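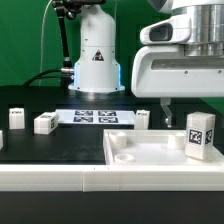 A warning sticker in black and red on a white machine column, with a green backdrop behind.

The Signs We Stop Seeing

February 16, 2008

The town of Fliltanside put up new road signs last year, and drivers noticed them for a few weeks. The yellow ones at the bottom of Amoah Hill, where trucks come off the bypass too fast, were twice the size of the old ones. People slowed down. By fall they were driving the hill the way they always had.

The highway department had expected this. A sign that never changes becomes part of the road, like a fence post. The crew that looks after Fliltanside's signs keeps a list of every one inside the town line, 539 in all, and the list shows the year each was put up. Some stop signs date from before the school was built. They have faded to a dull pink, and the department gets very few calls about them.

The triangle is one of the older shapes used for warnings. It was picked partly because it is easy to tell apart at a distance, even in rain or with snow stuck to the face. Color came to matter more as paint got better. Black on yellow is easy to read in poor light. Red fades faster than most colors, and a red sign that faces south may need replacing years before its neighbor across the street.

Fitari, a small sign shop on the east side of town, has cut and printed signs for 14 years. Most of its work is dull by its own account: parking lots, loading docks, the backs of water heaters. The shop prints on vinyl for indoor use and on aluminum for anything that has to stand outside. Customers often ask for more words. The shop tries to talk them down to fewer, and usually loses. One feed store ordered a door sign with nine lines of type on it. Shoppers walked past it and pulled on the door marked push.

Flomus, the housing complex near the river, took another route. Its managers pulled down most of the notices in the laundry rooms and stairwells and left two in each building, one for fire exits and one for the boiler room. Tenants had been asking for a list of quiet hours, so that went into the lease packet. The tape marks are still on the walls.

Back on Amoah Hill, the department plans to move the big yellow signs 200 feet farther up the slope in March, after the ground thaws enough to dig.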